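3.2 Colour names and the problem of brown

Respondents in the Ullness survey were asked to name 47 household paints without a chart. Agreement was poor, and brown fared worst.
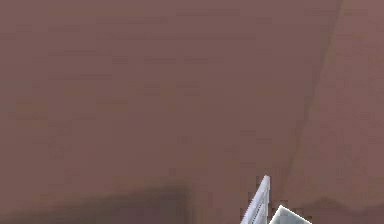
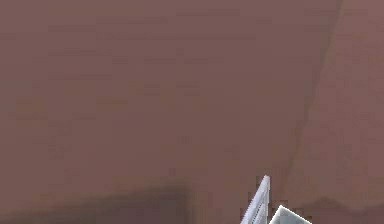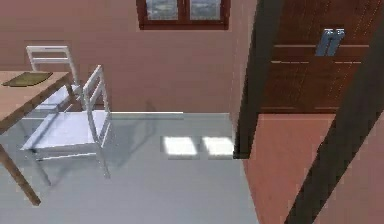

Figure 6. Rendered interior and surfaces.

Brown is the colour people reach for when they have given up – a finding Anghel reached first, and more politely. Of the 14 terms offered for the shade filling the first two views of Figure 6, "mauve" was the bravest and "mushroom" the most frequent. The door in the third was simply "brown", while the floor at the right drew "salmon" from readers of the Flinis catalogue and "pink" from their spouses. Paint firms, with 3,000 names to sell, have no such trouble.

Last updated 27 March 2020
Shares 6 | Comments 14

Related items
Lando: grey and its many apologists
Who named magnolia?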